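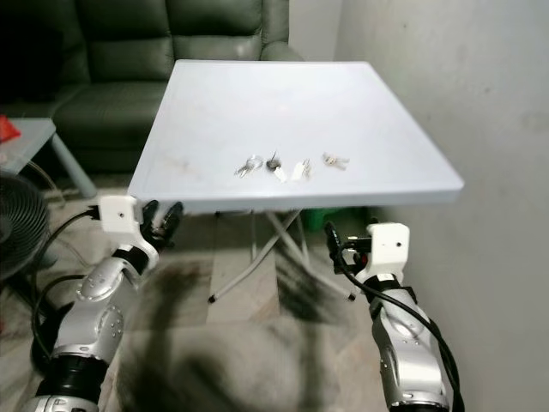 Fakico Curbside Arrival Display, 2-line model

January
By Karabo Mofokeng

Bus stop displays are sold on a simple promise: put a sign on the pole, and people will stop leaning into the road to see whether anything is coming. I have spent enough evenings under signs that said "DUE" for a quarter of an hour to take that promise with some salt. We list the Fakico display because small transit operators keep asking for it, and it is a decent piece of hardware. Whether it's what your stops need is another question, and I'd rather you asked it before you order than after.

The display shows two lines of text. Each line carries a route number, a destination and a wait in minutes. If more routes serve the stop, the lines rotate. Fakico calls this "continuous journey information." To me it looks like waiting for your bus to come round on the sign so that you can find out how long you'll wait for your bus. At a stop with a pair of routes it's fine. At a downtown transfer point with eight of them, buy something bigger.

Price and what it covers

The display is $1,190 per unit. That gets you the sign, the pole bracket, the mounting hardware and a printed installation guide. It does not get you the solar panel and battery pack, which is $399 and which you'll need at any stop without power at the pole. In most towns we deal with, that means nearly every stop outside the center. Please do your budget with the panel included. We have seen grant applications go in with the bare sign price and come back short, and there's no pleasant way to fix that in the middle of a project.

The data plan is separate again. Fakico bills it yearly, per sign, and sets the rate by the size of the order. Ask for the rate in writing, and ask what it becomes when the first term runs out. We asked and were told it would be "competitive." Make of that what you like.

Where the minutes come from

The sign doesn't know where your buses are. It shows what your vehicle tracking system tells it. If your tracking is good, the sign will be good. If your drivers forget to log in, or your feed freezes whenever a bus goes on detour, the sign will pass all of that along to the public in bright amber letters.

So check the feed first. Pick a bad afternoon, stand at a stop with your own feed open on a phone, and write down what it predicts and what shows up. Do it again at the far end of the route. If you don't like what you see, spend the money on the tracking side and leave the poles alone for a year. We sell fewer signs when we say this, but we also get fewer angry calls.

When the feed drops, the sign can do one of two things: go to scheduled times, or show a plain message telling riders that live times are unavailable. It ships set to scheduled times, with no mark to show they aren't live. I think that's a poor choice. A rider who sees "6 min" believes somebody knows something. Change the setting on day one. It's under Display, then Fallback.

Readability

Better than I expected. The amber characters hold up in direct sun, and the brightness sensor turns them down at night enough that people living across the street shouldn't complain. Reading it from inside a shelter depends on where the pole stands, so take a cardboard mockup out before you drill anything.

The audio button is the part I'd push back on hardest. Press it and the sign reads both lines aloud. The voice is clear, but the volume is fixed on an installer setting and doesn't follow street noise. Next to a four-lane road at 5 p.m. you'll have trouble hearing it. The same setting at 10 p.m. on a side street is a lot of voice. Fakico says an automatic version is coming. It said so last January as well. If your riders depend on audio, test it at your loudest stop with the people who will be using it before you commit.

Battery and weather

Fakico claims the battery pack will carry the sign through a week of heavy cloud. We haven't been able to confirm that. Skultcombe Transit, which has had the display up on its hill routes since last winter, told us theirs went dark sooner at stops shaded by trees or buildings. Selina Kälin, their stops and shelters manager, was blunt about it: "The sunny poles have been no trouble. The shady ones we visit more than we visit our relatives." They have since moved several panels to taller brackets, at their own cost.

The case is sealed against rain and has done well in snow. Road salt does find the bracket bolts. Grease them when you install, and again every fall.

How it compares

The Tuvance e-paper sign is the one people usually weigh it against. Tuvance draws much less power and shows more routes at once, and the type is easier on the eye. It also refreshes slowly and needs a light over it after dark. For a suburban stop with a bus every half hour I'd lean toward Tuvance. For a busy stop where the minutes matter, Fakico has the edge, provided your feed deserves it.

And there is the printed timetable in a frame. It costs very little, never needs a data plan, and is right as often as your buses are.

Installation

Two people and a bucket truck or a good platform ladder. The bracket fits standard round poles; square ones need an adapter, ordered separately. Fakico's guide is clear up to the network setup page, where it sends you to a web address that has moved. We put a corrected sheet in the box.

Get permission for the pole. If the utility owns it, start early. This step has held up more of our orders than shipping ever has.

Warranty and returns

Two years on the display, one on the battery. Vandalism isn't covered, and "vandalism" is read broadly, so photograph each sign once it's up. Unopened units can come back to us within thirty days. Opened units can come back if they're faulty. We don't take returns because the bus was late.

We can lend a demo unit to public operators for a month. You pay shipping both ways. Put it at your worst stop.

Related items
Tuvance E-Paper Stop Sign, wide
Ngcobo Shelter Bench with armrests
Ngcobo Timetable Frame, lockable
Square pole adapter for Fakico bracket
Taller panel bracket for shaded stops

Contact our sales desk | Shipping and returns | © Ngcobo Transit Supply. All rights reserved. | Back to top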